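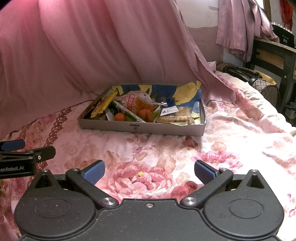 Box of packaged food and fruit on a floral bedspread, pink curtain behind.

Speaker notes: Keeping the Letters - Viewer Mail and the Long-Running Serial
Mark Anthony Quiambao, Alarcón Television Archive
Anmont, 5/22/26
Allow 30 minutes, then questions

Opening

Good afternoon, and thank you to the Anmont library for the invitation. My remarks concern the viewer mail received by the daytime serial Verkanham during its years on the Etasia network. The archive holds 1316 letters, all of them written by members of the public and addressed either to the production office or to a character on the program.

[Pause. Confirm that the back rows can hear.]

The letters came to us in 77 folders. They had been sorted by the name of the character addressed, with a separate group for complaints about schedule changes. We have kept that order. The office staff who set it up knew the mail far better than we do, and their pencil notes on the folder tabs are part of the record.

Who wrote

Most writers give their town, and many give their age. A good number had watched from the first episode and say so in the opening line. Several wrote over a period of years, so that one can follow a household as well as a storyline. Letters of this kind are read aloud in full only with the family's permission.

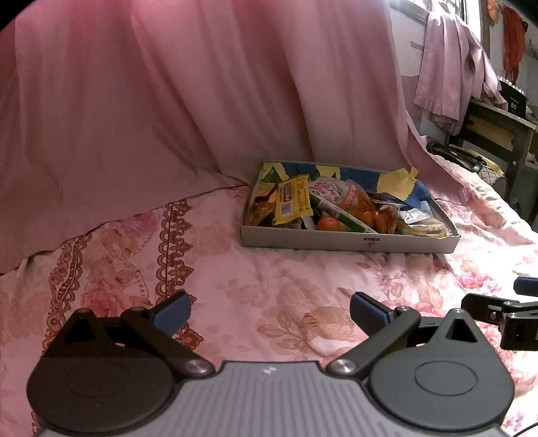 The largest single group concerns the hospital storyline, and in particular the recasting of the older sister. Opinion was divided. Some writers accepted the new performer within a week or two. Others continued to address the character by name while declining to mention the change at all.

[Read the two short extracts on the blue card. Do not give surnames.]

How the mail was used

There is a common belief that the writers of a serial pay no attention to viewers. The Verkanham files suggest a more mixed picture. Production memos from one February refer to 20 letters about the closing of the bakery set, and the bakery was back on screen by the spring. The memos do not say that the letters were the cause, and the archive makes no such claim.
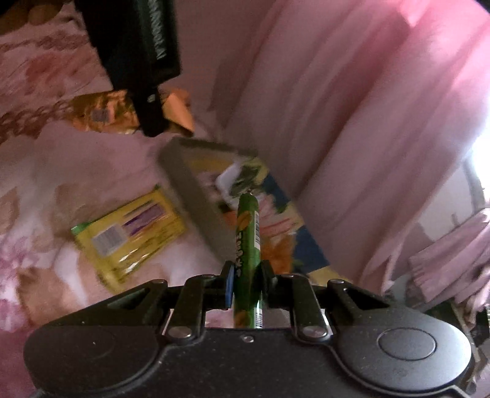
Replies were a different matter. Carbon copies survive for a small share of the mail, nearly all of them signed by the same assistant. She answered questions of plot with care and never gave away a future episode - a policy stated in writing on the inside cover of her desk book.

Access

The folders may be consulted by appointment. Readers are asked to use pencil and to request no more than two folders at a time. Copies for family members of the original writers are made without charge.

[Take questions. Request forms are on the table by the door.]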